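Ata da reunião do clube de leitura Dakari, 11 de dezembro de 2022

Presentes: eu (Mercy Nyaga, outra vez a fazer a ata, já vou no quarto mês seguido!), Wubit Derese, Yasuo Higuchi e Kulsoom Paracha. A Eldana Araya avisou que só vinha na próxima.

1. Contas
Temos 77 euros em caixa, já com o café pago. O Yasuo queria gastar tudo em marcadores de página e eu disse que não, e pronto, ficou não. A quota mantém-se igual até setembro.

2. Livro do mês
Acabámos (bem, eu acabei ontem à noite) o Trellwood, aquele calhamaço de 1.216 páginas que a Kulsoom escolheu. Ela adorou, o Wubit ficou encalhado no capítulo 20 e garante que volta a pegar nele nas férias. Eu gostei muito da parte da travessia, e chorei um bocado com a carta da irmã – não contem a ninguém. Discutimos o final durante tanto tempo que o ponto seguinte ficou para depois do intervalo.

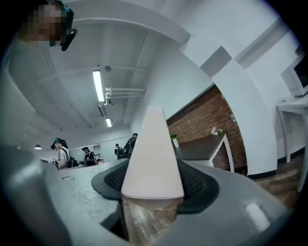
3. Próximas leituras
Havia duas propostas: Abdella, que é curtinho, e os contos de Zaltum. Depois do calhamaço ganhou o curtinho, com três votos, e a Kulsoom absteve-se com cara feia. Os contos ficam para a reunião seguinte. O Wubit vê se a biblioteca tem exemplares para todos.

4. Troca de livros
Cada um traz dois livros embrulhados, sem título à vista. O Yasuo perguntou se valem livros de receitas e ficou decidido que sim. Eu trato do papel e do cordel. Falta avisar a Eldana!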